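Tremska — par de garras manuais para recolha de demonstrações
Grellgate / Equipamento / Garras manuais

Disponível por encomenda. Venda em par (esquerda + direita). Aluguer mínimo: 7 dias.

Nova página, ainda em construção — faltam os desenhos cotados, entram em maio. Entretanto fica o essencial, mais umas notas do dia aberto em Giltavstead, porque chegaram muitas perguntas por email e é mais rápido responder aqui.

O que é
Duas garras de mão, dois dedos curvos cada, cubo de marcadores por baixo dos dedos. O operador trabalha com as próprias mãos, a posição é lida pelos cubos, os dados seguem para treino. Sem braço robótico na sala. Sem programação no local.

No dia aberto
Demonstração em mesa normal, num canto do escritório, nada de bancada especial. Primeiro a Mwanaisha Kimaro, depois quem quis experimentar. Objectos do dia a dia, formas chatas de agarrar: entrançados, molduras, embalagens moles. A mão esquerda fica à espera mais vezes do que se pensa — quem começa tende a usar só a direita. 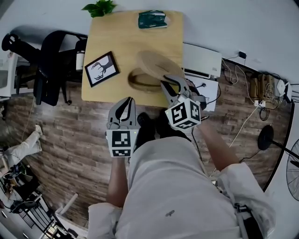 As bordas finas foram o que deu mais conversa. O Blagoje Shehu insiste em entrar de lado, dedos bem abertos, fechar devagar. O Ro-un Kwak prefere vir de cima. Ficaram os dois na mesma, cada um com a sua. Para a gravação serve qualquer uma, desde que o cubo não fique tapado pela manga ou pelo outro braço. Mangas largas: arregaçar.

Perguntas que se repetiram
Serve para canhotos? Sim, o par é simétrico, troca-se no programa.
Cansa? Ao fim de 9 gravações seguidas convém parar. Há quem aguente mais, a qualidade é que cai.
Os marcadores riscam? Riscam. Vão 2 jogos de autocolantes na caixa, guardem-nos longe do sol.
Funciona com o Baek? Sim, versão actual. Com as anteriores é preciso converter os ficheiros, pedir o conversor ao suporte.
Posso comprar só uma garra? Não, desculpem. Em caso de avaria substituimos à unidade.

Na caixa
Garra esquerda, garra direita
Cubos já montados e calibrados
Autocolantes de reserva
Chave para ajuste dos dedos
Folha de calibração (imprimir sempre a 100%, não "ajustar à página")

Aluguer e caução
Caução de 200 euros por par, devolvida depois da verificação. Recolha em Giltavstead ou envio por conta do cliente. Devolver na caixa original — a espuma faz falta, a sério. Cubos descolados contam como dano.

Marcações
Quem não conseguio vir pode pedir sessão individual. Tratar com a Randi Tveit (visitas) ou com o Gil-soo Bang (orçamentos, prazos de entrega). Tragam os vossos objectos, é muito mais útil do que ver os nossos. Grupos pequenos, por favor, a sala não dá para mais.

Última actualização: 2020-03-13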